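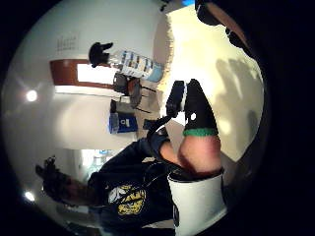
Wistambridge Extends Evening Hours at Clola Street Library

The Wistambridge Public Library will keep its Clola Street branch open until 10 p.m. on four evenings a week beginning in August, following a trial period in which evening visits exceeded the library's expectations.

Under the previous schedule the branch closed at 6 p.m. The trial, which ran through the spring, kept the reading room, the study rooms and the second-floor lounge open late on two evenings a week. Staff recorded 783 evening visits in the first month and 799 in the second. The library board approved the longer schedule at its most recent meeting.

"Residents who work during the day have asked for this for a number of years," said Darius Onu, director of the Wistambridge Public Library. "The trial gave us the information we needed to plan staffing and to put a firm proposal before the board."

The children's department will continue to close at 6 p.m. Materials from that department may still be returned or checked out at the main desk during evening hours. The local history room will remain open by appointment only, and requests for items held in storage must be received by 4 p.m. for use the same evening.

Study rooms

The branch has six study rooms, each of which may be reserved for up to two hours. Reservations may be made by telephone, at the main desk or through the library's online calendar, and will be held for 15 minutes past the starting time. Cardholders may reserve one evening session per week. Rooms that have not been reserved will be given out in order of arrival.

Nantana Mahawong, head of public services, said that most requests during the trial came from adults enrolled in certificate courses and from small groups preparing for licensing examinations. The library will place a set of current test preparation guides on reserve at the main desk. The guides may be used in the building and may not be taken home.

Covered drinks are permitted in the study rooms and the lounge. Food is permitted in the lounge only.

Building work

The Zallcombe Avenue entrance will be closed for the first part of August while the outside lighting along the walkway is replaced. Visitors should use the Clola Street entrance, which has a ramp and automatic doors. The work has been awarded to Stanciu Electric and includes new fixtures over the bicycle racks and the book return. The book return will stay in service throughout.

The cost of the lighting work will be met from the city's capital budget. A separate grant of $4000 from the Friends of the Wistambridge Library will pay for reading lamps and additional outlets in the lounge, where seating near the windows has been limited by the lack of power.

Cornel Preda, who oversees facilities for the library, said the outlets will be installed before opening time each morning so that the lounge can remain in use. Some noise may be heard in the adjoining periodicals area until 9 a.m.

Staffing and transportation

Two part-time positions have been added to cover the new hours. Lucian Ilie, formerly of the library's outreach department, has been named evening supervisor and will be on duty each evening the branch is open late. Reference help will be available until 9 p.m. Public computers will shut down 15 minutes before closing, and print jobs must be paid for and collected by that time.

Parking in the city lot behind the branch is free after 6 p.m. The last eastbound bus stops at Clola Street at 10:12 p.m. The library has asked the city's transportation office to review the westbound schedule, on which the last bus currently leaves at 9:40 p.m. A reply is expected in the fall.

Other branches

No change is planned at the Zallcombe branch, which will keep its present hours. Board member Mircea Tănase asked at the meeting whether a similar trial could be held there. Mr. Onu replied that the Zallcombe building shares its heating system with the adjoining recreation center and that any extension would require an agreement between the two departments. The board asked staff to return with a report on the matter.

The revised hours will be posted at all service desks. Large-print copies are available on request. Comments on the new schedule may be submitted in writing at any branch or given in person during the public comment portion of the board's regular meetings, which are held in the ground-floor meeting room at Clola Street at 7 p.m.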